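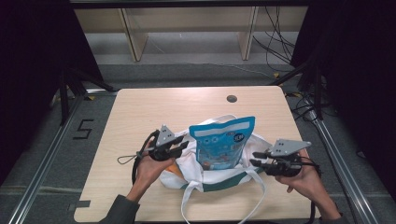
Frequently Asked Questions: The Bustano Program in History and Leadership

What does the program cover?
Participants study how rulers, generals, and city governments of the ancient world handed authority to their successors. Each unit pairs a historical case with a current management question, such as the departure of a founder or the merger of two regional offices. The present cycle opens with the Roman emperor Diocletian, who gave up power in 305, and the disputes that followed among his co-rulers.

Who may apply?
Applicants must hold a supervisory position and have the written consent of their employer. No background in history is required. All assigned readings are in English translation.

How large is each group?
Enrollment is limited to 20 participants per group. The program received 263 applications for the last cycle, and early submission is recommended.

What is the difference between the Momau and Culla tracks?
The Momau track is intended for managers in private companies. The Culla track serves public agencies and nonprofit organizations. Lectures are shared, but the seminars and the final paper are separate. Transfers between tracks are not permitted after the second seminar.

When are applications due?
Applications for the coming cycle close on June 12, 2026. Decisions are sent by email. Seminars end in December.

What does it cost?
Tuition is $1,261. A materials fee of $198 is charged at registration and cannot be refunded. Employers may be invoiced directly upon request.

Is financial assistance available?
The Yatsenko Grant covers full tuition for one participant in each track. It does not cover the materials fee. Grant applicants should attach a statement of need, no longer than one page, to the regular form.

What if I miss a seminar?
One absence is allowed. A second absence must be made up with a written response to the readings for that session. Participants with three absences do not receive a certificate.

Whom should I contact?
Questions not answered on this page may be addressed to Consuelo Ibarra, Program Registrar, through the contact form. Please include your application number, if you have one.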